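The winter my uncle decided to teach a robot arm to put a computer back together, he was seventy-one and had just been told to stay off ladders. I think the two things were connected. Wolfram Schmieder had spent his whole working life on roofs, and when the roofs were taken away from him he looked around for something else that might argue back.

He found it in the shared workshop on Alleck Street, which cost 12 dollars a week if you swept up after yourself and 13 if you didn't. (He paid the 13 and swept anyway, and he would tell you so at length.) By November he had a bench there, a key on a shoelace, and a plan, and by the time I came home for the holidays the plan had taken over every supper at my mother's table. I heard about the memory, and about the processor, and about how a part that a child could drop into place would give an arm fits for a week.

"Come and see it," he kept saying. "You're the one who went to college."

I had gone to college for French, but I put on my boots and went.

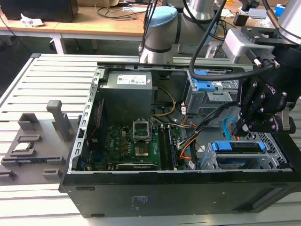

He had named the job Ultitdale, after a village his grandmother claimed to come from and which none of us has ever found on a map. Everything in that workshop had to have a name, or you couldn't write it on the sign-up board, and the board was sacred. The people two benches down were building something called Gokix that had to do with watering tomatoes, and they had been very kind to him, lending him screws and pretending not to see when he took a few more.

"Now the trick," my uncle said, pulling out a stool for me and then sitting on it himself, "is that it has no patience, and it has no impatience either. You and me, if a thing won't go in, we push. Your aunt used to say I'd push a door marked pull till the hinges gave. But this one goes exactly as far as I told it, and if I told it wrong, well, there we both are."

He had told it wrong a good many times. There was a notebook, one of those marbled ones from the drugstore, and he let me turn the pages while he hunted for his glasses. The tries were numbered down the left side in his square roofer's hand. Try 200 said *too high, my fault.* A page or so on came *too high again, still my fault,* and then a long stretch with only little check marks and dashes, and once, in the margin, my aunt's name, with nothing after it.

I didn't ask about that. I asked him what the fixture was for, the gray one beside the case, and his whole face came up like a lamp.

"Hwang made me that," he said. Hwang was the woman who ran the workshop in the evenings, and I had been hearing a fair amount about her too, now that I thought of it. "I was laying the parts out on a dish towel, if you can believe it. She came over and looked at my dish towel, and she didn't laugh, and the next Thursday I had a proper place to set things down." 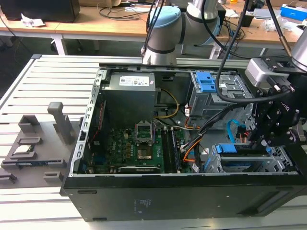

*Ultitdale on the bench, with the processor socket open.*

We stayed until the streetlights came on. He typed with two fingers, muttering each number before he put it in, and I sat on an upturned bucket and wrote in the notebook whatever he told me to write. My French was no use at all, but he said my sevens were very clear.

Try 300 was mine to put down. He made me do it in ink, and he had me add the date, Tuesday, December 23, 2025, which he had never done for any of the others. Then he took off his glasses, wiped them on his shirt, and put his finger over the key.

"Should we call Hwang over?" I said.

He thought about it for so long that I figured he hadn't heard me. Then he smoothed down his hair, what there was of it, and told me to go and get her, and to take my time walking back.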